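Staltow Planner
Whole-body motion planning and scene replay for mobile manipulators

Product overview

Staltow Planner is a software package from Hallus for generating, checking and replaying motion plans on mobile robots with one or two arms. It runs as a service beside the robot's existing controller and exchanges plans over a documented message interface. A graphical client is supplied for Linux and Windows. No changes to controller firmware are required.

The current release replaces the separate base and arm solvers of the previous version with a single optimiser. Base pose, torso height and arm joints are solved together, so a reach beyond the arm's envelope is returned as a combined base and arm movement.

Modules

Core: trajectory optimisation, self-collision and environment collision checking, joint and velocity limits, licence server.

Teixeira scene library: 1,802 furnished interior layouts with collision meshes, in metric units. Doors and drawers are articulated where the source model permits. Colour and lighting can be randomised per episode from a seed.

Novermont camera model: fisheye and pinhole projection with calibrated distortion. Intrinsics can be imported from a calibration file or entered manually. The robot's own body panels are rendered into the view, which allows self-occlusion masks to be exported with each image.

Regression runner: batch execution of stored plans against a new build, with pass or fail reported per plan. The standard suite holds 1,426 plans and can be extended with customer recordings.

Head-view rendering

Wide-angle views are rendered at the camera's mounted pose, including the near body surfaces and any arm within the field of view. 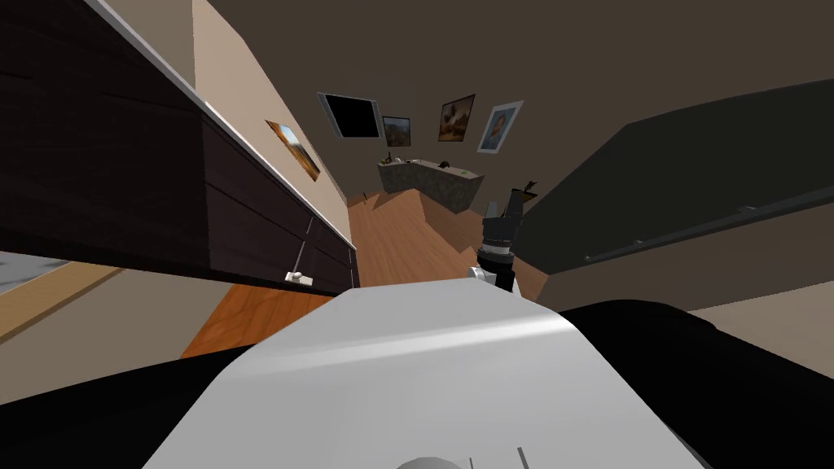 Plans may be scrubbed, paused and re-run from any waypoint. When a waypoint is edited, only the affected segment is re-solved, and the original is kept as a branch. Depth, segmentation and joint state are logged on a common clock at up to 90 Hz.

Requirements

64-bit processor, 32 GB memory, discrete GPU for rendering. Core runs without a GPU. Robot description in URDF; meshes in STL or OBJ.

Licensing

Node-locked or floating. Academic licences cover seven seats and exclude the regression runner. Updates are included for the term of the licence.

Technical enquiries: Consuelo Escobar, Applications
Licence enquiries: Chibuzor Bashir, Sales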